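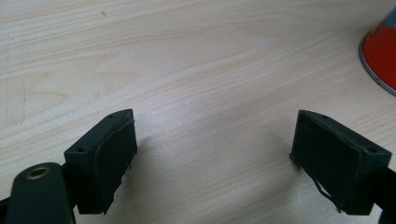 Which pad material are we going with on the hand-held grippers? Silicone on the Burska fingers, for now. It held up longest in the spring comparison, and we have enough of it in stock to refit every unit in the Flondton lab.

Home | News | Projects | Equipment | Contact

Gripper pad comparison: where we are

May 27, 2018

The comparison began in March with two finger designs, Burska and Giraldo, and three pad materials: neoprene sheet, silicone sheet and a self-adhesive rubber tape. The hand-held tool and its camera stayed the same throughout. Every combination got 700 closes on the same set of objects, mostly cups, blocks and small boxes, on the wood tables.

Grip was close between the three materials. Wear was a different matter. The tape started to lift at the lower edge first, where the finger meets the table on a low grasp. Once an edge is up, it catches on things and the rest follows. Neoprene stayed flat but got shiny and let the heavier cups slide. The silicone set we left running reached 1,037 closes before a corner came up, and it was still usable after trimming.

Wiping the plastic with alcohol before gluing made more difference than the brand of glue. Sanding the face first helped a little. Please do both.

On the fingers themselves, Giraldo has the wider face and is better on boxes. Burska is narrower and blocks less of the camera view, so it is easier to see what is between the jaws. Operators liked it better for small parts. We are keeping both sets of print files in the Saken folder, but new prints will be Burska unless you ask.

If you are using one of the hand-held tools, look at the inside faces before you start. A loose thread or a raised edge can show up in the video and can change how an object sits in the grip. Trim threads with scissors. Don't pull them. If the pad has lifted along a whole side, put the tool on the repair shelf and take another one.

We have 18 silicone pads cut and ready, in the second drawer under the printer. Refitting takes half an hour plus overnight for the glue. Screws should be snug only, as the printed holes strip easily.

Next up is the controller delay test on the two bench arms. That needs 4 clear afternoons, and the sign-up sheet is on the lab door.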